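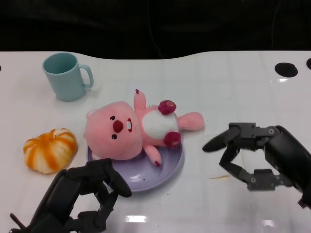 Krawczyk

goseo-sync lines up the head view with both wrist views and writes them out as one stream. It grew out of a February weekend of blaming the network, which was innocent.

Each episode file holds joint angles, finger commands and three video tracks. Chunks are 1,024 samples long. Change that and the loader sulks. The default task is the pink plush and the lavender plate, two hands, no hurry.

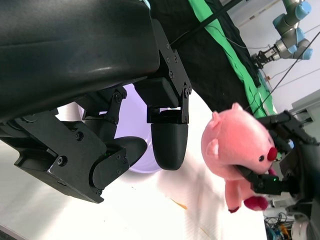 Vukent Lab, Bimanual Software Group

Known trouble: the segmenter likes pink a little too much, and a toy held by one arm's worth of black fingers comes back as almost 6 toys. Set merge_gap to 24 and it calms down. Black fingers on black cloth are still a guess – so is the mask.

Wrist tracks are stored as they arrive, sideways or not. The rotate flag is in the viewer, not the loader. Please stop filing this.

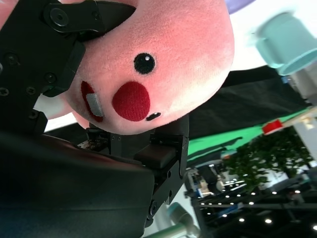
Wrist view, plush in the gripper, rotate off.

Tested with Gisetau drivers only. Last edited Monday, March 26, 2018.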